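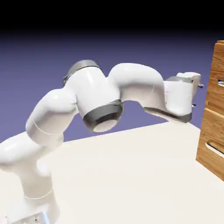
White arm, cream tabletop, wooden cabinet.

Shared calendar between two partners: how much detail should be visible?
Basteo Community Help > Relationships > Scheduling and living arrangements
Posted April 3, 2019 by gerlach_m

I live with my partner of six years. Since August we have both also been dating other people, by agreement. We keep a shared calendar with three categories: work, household and personal. Dates go under personal.

The disagreement is over how much an entry should say. I enter the start time, the expected end time, the person's first name and the part of town. My partner enters a gray block labeled "out" with no end time. I don't want a report afterward. I want to know whether to lock the door, whether the car will be here in the morning, and who to call if something goes wrong. My partner says a name on a calendar feels like signing in and out of a building.

We have discussed this four times and ended up in the same place each time. Is there a standard arrangement? We have no kids, one car and one bedroom, and I start work early.

Loretta Doucet

There is no standard, but the problem gets smaller if you separate the kinds of information. You listed three needs and only one of them involves another person's identity.

Door and car are household logistics. Put them under household, where your partner already enters things without objection. "Car out until 12 tomorrow" is enough. Agree on a default for nights with no end time, for example: back by 2, otherwise a text before 11.

Emergency contact is a safety matter and does not need to be on a calendar at all. We use a sealed note in a kitchen drawer with a name and a phone number. Either of us can open it if the other is 12 hours overdue and not answering. In the four years we have done this it has been opened once, for a dead phone battery.

What remains is the first name on the entry. Ask yourself what you do with it when you see it. If the answer is nothing, drop it. If it makes the evening easier for you, say that to your partner in those words – it is a different request from a logistical one, and your partner may be refusing the logistical version only. Also check whether the other people know their names are on a calendar. Some will mind.

Write down whatever you agree on, and set a review after 30 days. Keep the review to the calendar.

trullano

we just text. calendar seems like a lot

durnidero77

Mostly agree with Loretta, except on the sealed note. It goes out of date. Ours had the number of someone my husband had stopped seeing months earlier. If you use one, tie the update to something that already happens every month, like paying rent.

One more point on the open-ended "out" block. In our case the missing end time was the whole fight and the name was a side issue. We made end times mandatory and names optional. He now puts in an end time every time and a name perhaps half the time – I stopped reading the names after a few weeks.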